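Bench notes – camera and controller comparison, street corner sim
06/01/2026

Corner world is up in the simulator, view from the road side looking across the crossing to the brick building.
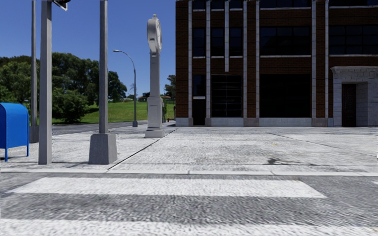 Setup

Using the same corner for both cameras and both controllers so the numbers can be set side by side. Sim build is 2941, no local patches. Cameras are the Visser (wide, rolling shutter model on) and the Tesar (narrower, global shutter). Controllers are the Grunholm velocity follower we have always used and the Flovaditz one that Reshma Chauke ported before the break. Her branch is merged, so don't pull the old one.

Task is the standard sidewalk run: start on the road, get over the curb line onto the plaza, hold heading toward the street clock, stop short of its plinth. Curb collision is switched off for now. I only care about steering and what the camera gives us.

Cameras

The Visser picks up the crossing paint with no trouble. White stripe on gray asphalt is about as easy as it gets and the detector locks on straight away. The pale curb against the light gray sidewalk is harder. With default exposure the edge washes out and the line fit wanders. Dropping exposure compensation by 2 steps fixed it, at the cost of the building windows going to solid black. Those are nearly black to begin with, so no loss for this task.

The Tesar held the curb edge at default settings. Its problem is field of view. Once the robot is up close to the pole with the heavy concrete base, the clock drops out of view and the tracker has to reacquire. It did reacquire each time but the heading jumps when it does, and I could see that in the steering trace.

Dark stain on the pavement below the windows got flagged as an obstacle by both. Same false positive we had in April with the oil patch in the loading bay world. Lowered the weight on the intensity term and left a comment in the config. The long seam running from the near pole toward the clock was not flagged by either.

Controllers

Did 20 runs on each controller with the Visser, then repeated with the Tesar.

Grunholm is smooth and slow to correct. It cuts the turn past the poles wider than I'd like but never clipped one. Flovaditz corrects sooner and tracks the centre of the path better, but it chatters when the line fit is noisy. With the Visser at default exposure it was bad enough that I stopped the batch and started again after the exposure change. On the Tesar it was fine apart from the reacquire jump.

Put a rate limit on the Flovaditz steering output, 6 degrees per control step. Chatter mostly gone. Stopping distance at the clock unchanged.

For now

Visser with exposure down, Flovaditz with the rate limit. Grunholm stays as the fallback and its config is untouched.

Still to do

Turn curb collision back on and rerun.
Lower sun angle. Pole shadows are short and soft at the moment and I want them lying right across the path.
Ask Reshma whether the port keeps the integrator state when the target is lost. I suspect it does – would explain the size of the jump on the Tesar.
Copy the logs off the bench machine before the disk fills up again.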